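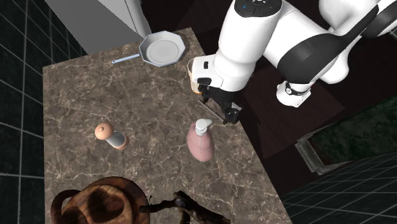 By Bronisława Głowacki
Posted February 10, 2025 in Simulation Notes

Setting up the kitchen counter cell, and keeping it healthy

When Aniela Wieczorek handed me the kitchen cell last November, she gave me a page of notes and a very kind warning that the gripper settings had a way of drifting every time someone edited the counter. She was right! I have rebuilt the cell more times than I care to admit, and this page is the order I now do things in. It covers the simulated arm only. If you are on the real bench over at Lisham, please follow their own sheet.

Before you start

Open the scene we call Grekberg and save a copy under your own name. Turn the physics off. I know it is tempting to leave it running so you can see things settle, but you will spend your morning chasing a salt or pepper grinder across the marble.

Step 1. Fix the arm to its base

Load the arm and check that the base is locked to the world and has not been parented to the counter. The old Acharya template had it parented, and if you nudge the counter, the whole robot comes along for the ride. Set every joint to its home value, then move them one at a time, slowly, and watch that each white segment turns the way you expect. If one goes backward, flip the sign in the joint file. Please don't fix it in the controller (I did this once, and then forgot, and it was a long week).

Step 2. Mount the gripper

The two-fingered gripper attaches to the flange through the black collar. Zero the offset first, then enter the tool length. Open and close the fingers a few times in empty air, well above the counter. Both should move by the same amount. When one lags, the mimic joint has usually lost its partner, and you will need to type the name in again by hand.

Step 3. Check the hover height

Bring the arm over the counter and stop with the fingers pointing down and a bit of room beneath them. The shadow on the marble is a big help here -- as you lower the arm, the fingers and their shadow should draw together smoothly. If the shadow jumps, your light has been attached to the arm by mistake. I leave the hover at 200 millimeters over the tallest thing I plan to pick, which is generous, but I like generous.

Step 4. Put the objects back

The frying pan goes near the back edge with its handle out to the left. Stand the pink soap dispenser upright, and lay the grinder on its side. The round board with the heart carved in it goes at the other end from the pan, and the twisted branch lies beside it. Give each one a simple collision shape. The branch is the troublemaker, with all those gnarled limbs, and it needs to be split into several smaller shapes or the fingers will bump into thin air.

Step 5. Turn physics on and wait

Let it run for five seconds without touching the arm. Small settling is fine. If the soap dispenser creeps or tips, raise the friction on its base a little and try again.

Looking after it

I run the Clumska check after any edit, even a tiny one. It sends the arm through 1075 short moves and writes a log of every contact, and it takes some 5 minutes on my machine, so it is a nice time to put the kettle on. Read the log from the bottom up. A contact between the wrist and the cabinet nearly always means the tool length has gone back to its default, so return to Step 2 before you touch anything else.

Save the copy again when the log comes back clean, and add a line to the change file with your initials.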